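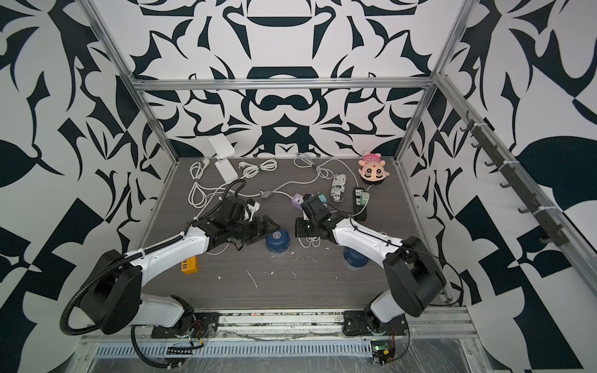
Two arms at the cable-sorting table during the October open day at Itside.

Itside opened its workshop to members and neighbors on a Wednesday in October. The doors were open from 3 p.m. until the early evening, and visitors came through in small groups, with a short talk at the start of each round.

Most of the time was spent at the two-arm table. The arms work on the kind of stuff people keep in a kitchen drawer: chargers, power strips, white cables in a tangle, a few toys. The job is to pick out one item, free it from the cords and hand it from one gripper to the other. Pirjo Kauppinen, who runs the Itside workshop, told the groups that cables are the hardest thing on the table. A hard plastic box keeps its shape when a gripper closes on it. A cord bends, slides and pulls its neighbors along.

The patterned walls got more questions than anything else. Kauppinen said the staff picked a busy black-and-white print on purpose, so that the software has to find things in front of a background that is not plain. They change the print from time to time.

The workshop has logged 883 practice runs on the cable task so far and wants to reach 3,000 before moving on to the next one. A run is one attempt from start to finish, and failed attempts are kept along with the good ones. Each is given a short written note by the person at the controls. Kauppinen said the notes take longer than people expect, and that new operators usually write too little.

Visitors could then try the controls themselves. Turns were kept to a few minutes each, and 36 people had one before closing. The task for guests was a simple one, to pick up a soft toy and set it down again. Several people closed the grippers too early and had to start over. Children under 12 took their turn with an adult next to them.

In the second room, Jandel showed its bench for testing used power supplies. Zelley, which shares the building, had a table of spare parts for sale at low prices, and the coffee was from Gentile across the street. The parts table will be back next time, and Zelley asks that people bring their own bags.

There was some discussion in the last group about noise. Neighbors on the yard side wanted to know if the arms run at night. They do not at present. If that changes, Itside will put a notice on the front door first.

The next open afternoon is planned for spring. Groups will be smaller, and places at the controls will have to be booked ahead at the front desk. Entry is free. Old chargers and cables can be dropped off in the bin by the entrance during opening hours. Please tape loose ends together and leave batteries at home.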